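## Handout 5: Showing the robot how (wardrobe unit)

Bring this to the lab session. If you lost the last one, the spare copies are in the tray by the door, under the spare copies of the one before.

There are two ways to show a robot a task. You can take hold of the arm and move it yourself, or you can drive it from a distance with a pair of controllers. The first feels natural and puts your elbow in every recording. The second feels like buttering toast through a mail slot, and it's the one we grade. 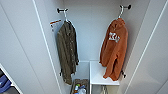
Decide what counts as finished before you start an episode. "Tidy the closet" is a wish. "Take the garment off its hook with the hanger still in it" is a task, and even that hides some choices. The orange hoodie and the olive shirt both hang on wire hangers from black hooks, but the hoodie falls in folds and the shirt drops straight down, so don't expect one grasp to suit both. Write down which garment you mean. Last May a group recorded 108 episodes of "the top one."

### Watching from the wrist
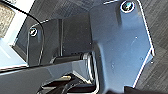 Raquel Peixoto

Wrist views take getting used to. You'll see a great deal of gripper and very little world, and your first instinct will be to ignore them. Please don't. If you can't tell from the wrist view what the hand is doing, the policy will have a hard time too – and it can't lean over to look.

### Two hands

Double doors are the first task where both arms have to behave at once. Bring the grippers in slowly, one per pull, and stop short.
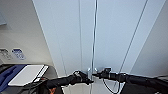
Then close one hand, check it, and close the other. Students who close both together tend to discover which of their own hands is the lazy one. Pull with both arms at the same speed, and don't fix a bad grasp by yanking. If you do recover from a slip, keep the episode and tag it "recovery." Those are worth having.

### Before you submit
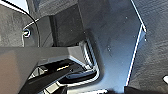
Check every camera stream, including the dull ones. Play each episode back once at full speed and look for dropped frames, frozen views and long pauses where you were thinking. For a quick landmark in the wrist stream, use the yellow dashed marking on the black finger; if it turns to mush, note that in the log. Iveta Rusnák reads the logs. She reads all of them.

**Due:** one folder per pair, named by task, with the log inside it.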